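Folding board went stiff and the pieces slide, fixable?

Asked by prarow_dad

So we have a wood folding chess set, the kind with numbers and letters along the border. Dark squares, light squares, dark brown pieces and natural ones. My daughter plays on it after school and it's getting annoying. Two things.

First the fold. It used to lie flat, now there's a little ridge at the seam and pieces near the middle rock if you put them right on it. Second, the felt came off a bunch of the bottoms so everything skates around. One bump to the table and half the game has moved.

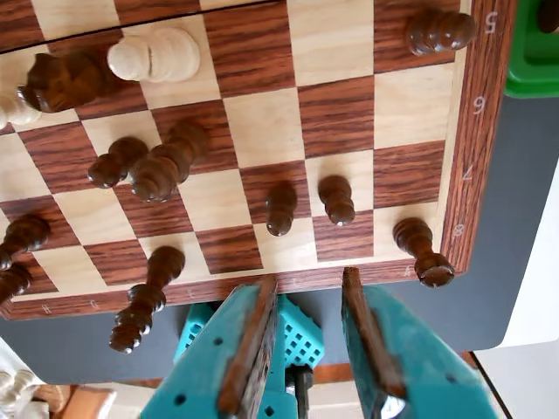
I tried white glue on two of the felts and they peeled off again in a week. Not a fancy set, but it was a gift from her grandfather and she wont use another one. Is there a way to get the ridge out without taking the hinges off? And what do people use for felt? Needs to be done by May, her club starts then.

Steinar Brøndum

Ridge first. Open the board all the way, playing side down on a towel, look at the hinges. Nine times out of ten a screw has backed out a hair and the halves can't close up flat. Snug them by hand. No power driver, you'll strip the hole in soft wood.

If a hole is already stripped: toothpick, dab of wood glue, push it in, snap it off, let it dry overnight, then put the screw back.

If the screws are fine then the wood has probably moved. Heater nearby? Mine sat on a shelf over a radiator all one winter and did the same. I put it flat in a cooler room with books on it, took most of a month, came back maybe 80 percent. Don't sand the ridge. You'll go through the finish and if it's veneer you'll go through that too, and theres no fixing it then.

Felt: white glue is ok but you have to get the old glue off first. Scrape the bottoms with a dull knife, then a quick rub on 300 grit laid flat on the table, little circles. Wipe off the dust. Thin coat of contact cement on both sides, wait till it's tacky, press. Cut the felt oversize and trim after with small scissors, way easier than cutting neat circles first. Pawns are a pain, do those last when you've got the hang of it.

Then play on it the next day, not the same night. Ask me how I know.

longcastle4

just get the sticky felt dots from the hardware store, the ones for chair legs. 2 minutes. they're a bit thick on the pawns but who cares. had mine on for 4 years

havberg_jo

Agree with Steinar on most of it but I'd skip the contact cement if a kid is helping, the fumes are bad. Tacky craft glue held fine on ours. Also check if the pieces are weighted before you scrape, some have a plug in the bottom with filler over it and you can pop it out by accident. Did that to a rook. Glued it back in but it rattles now.

For the ridge, mine was crud packed in the seam. Old toothbrush, dry, open and close it a few times. Try that before the screws maybe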